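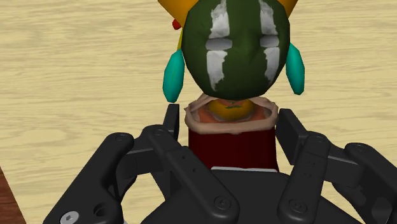
Gus Thibodeaux says a night school should be easy to walk into, and that if people have to fill out four forms before they meet a teacher, most of them will go home. He has been saying it for as long as Grellside has had a front door, and it is still how we run enrollment.

About Grellside

Grellside is an evening school for adults. We teach practical subjects to people who work during the day: bookkeeping, basic math, business writing, Spanish, home wiring theory, small engine repair, sewing and computer skills. We do not grant degrees. Some of our courses prepare students for outside exams, and we say so in the course listing when they do.

Last year 1,231 people took at least one class with us. The current catalog has 62 courses, most of them eight weeks long. Classes start at 6:15 in the evening and end by 8:45, with a ten-minute break. That schedule came out of a survey of our first students, many of whom worked the early shift and wanted to be home by nine.

How we started

The school began in the back half of the old Tillman hardware building. Gus was keeping books for three small shops in the neighborhood and kept getting the same questions from the owners about payroll and sales tax. He offered to answer them all at once, one evening a week, for the price of the coffee. Eleven people came to the first session. By the end of the winter there were two groups, and one of the shop owners had agreed to teach a class on pricing and inventory.

For the first few years there was no catalog. Courses were written on a card and taped up by the register. When the hardware store closed, the school took over the lease for the whole ground floor, and that is where the name changed from Tillman Evening Classes to Grellside. We have added rooms since then, but the entrance is the same one.

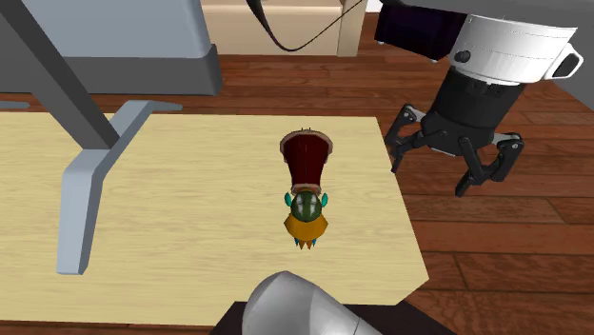
What a class is like

Groups are small. We cap most courses at 14 and the repair courses at eight. Teachers work in the field they teach, or did until they retired. The bookkeeping teachers keep books. The Spanish teachers grew up speaking it or have lived where it is spoken.

There is homework in about half of the courses, and the listing tells you how many hours a week to plan for. If you miss a class, you can sit in on the same lesson with another group when there is one. We do not charge for that. Ask at the desk the day before so the teacher knows to expect you.

We use our own workbooks for bookkeeping and math. The bookkeeping workbook follows one made-up company, Flaltar Supply, through a full year of receipts, invoices and tax forms. Students tend to have strong opinions about Flaltar by the time they reach the year-end chapter – mostly about how it handles petty cash. A new edition comes out each July, before the fall term.

Fees and help with fees

Fees are listed with each course and cover the workbook. Repair and sewing students pay a separate materials charge. You can pay in full or in two parts, the second due at the end of week four.

A fee fund covers part or all of the cost for students who need it. It started with a gift of $2,000 from a former student and has been topped up every year by donations and by the spring book sale. The application is one page. We do not ask for tax returns.
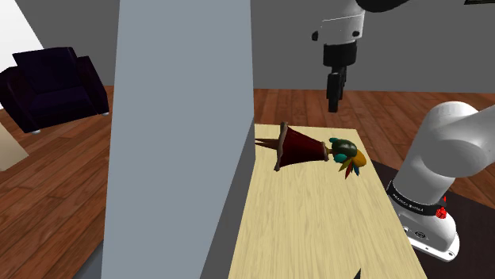 Decisions on the fund are made within a week, and students who apply late can still start class while they wait. If the answer is no, you may drop the course without paying anything. Employers can also pay directly. Several local firms send staff to us for bookkeeping and business writing, and we invoice them at the same rate everyone else pays.

Our office

The office is open from 3:00 until the last class lets out. Registration, room changes and general questions are handled at the front desk. Teachers keep their own hours for meeting students, and these are posted on the course pages.

For enrollment and records we use Dastudik. Once you register, you will get a login that shows your schedule, your fee balance and any messages from your teacher. Paper registration is still available and takes the same amount of time.

There is free parking behind the building and a ramp at the side door. Please use the front door after 8:00 – the side door locks then.

Page updated 2024-04-01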